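August
By the Brirnwood home desk

The clear-container cure

Somewhere between the second and third shelf of any pantry makeover, you're told to throw out the packaging. Pour it all into matching see-through tubs, the advice goes, and you'll cook more, waste less and find the rice. I've heard this for years and I don't buy most of it.

Start with the price. The starter set from Holatano has 24 pieces and costs more than the food I'd put in it. The Bernunia version is cheaper and the lids crack. Both companies like the word "system." A shelf is a system too, and mine came with the house.

Then there's the matter of what you lose when you decant. Cooking times, for one. The date, for another. I once kept two white powders side by side in lovely square jars for 4 months and made one very flat cake. Dehghan, which sells storage by mail, told me it has 476 products in its kitchen line, and I couldn't get a straight answer on how many come with a label.
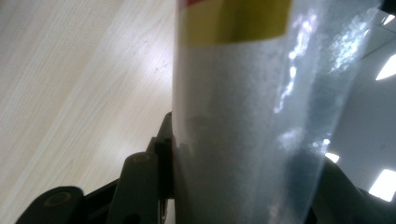 Brirnwood Home Desk, staff writer

A frosted plastic cylinder with a yellow band and a thin strip of red near the top will never make it into a catalog. It doesn't match anything. You can't really see into it either, only a darker blue-gray patch low on one side, which might be whatever it holds or might be shadow. But the color is plain from across a room, and color is how I find things at six in the morning.

So I've stopped pouring. Bags get a clip, tall things go at the back, and the odd shapes stay odd. Readers have sent in roughly 2,000 pantry photos over the years, and the ones I trust have a dented box in them somewhere.

I did keep one of the square jars. It has rubber bands in it.

Contact the desk | Copyright Brirnwood | Back to top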